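Cletham Community Workshop
Desktop Refurbishment Program: Progress Report to the Cartwright Fund
November 13, 2024

Summary

The Cartwright Fund supports the refurbishment of 200 used desktop computers for households and small libraries in the Rusuton area. At the end of October, 57 machines had been finished and passed on. The program remains within its approved budget.

Work in this period

Each computer is opened, cleaned and checked at the bench before any parts are ordered. Power supplies are tested first, and the rating on the label is entered in the machine's record. Small connectors and plastic parts are inspected at the same stage - these were a frequent cause of delay in the spring, when replacements had to be ordered one at a time. A stock of common parts is now kept on site.

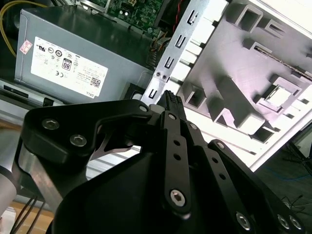

Bench work inside an open desktop computer, with the power supply label in view.

The written procedure for bench work was revised in October. It now covers the handling of small components and the order in which cables are to be disconnected. Copies have been sent to our partner workshop at Plunisetti.

Matters outstanding

Ten computers are waiting for replacement drives. Two others were found unsuitable for repair and will be used for parts. We ask that the Fund approve moving the unspent training allowance to the parts budget - no increase in the total grant is requested.

The next report will include delivery figures for each library.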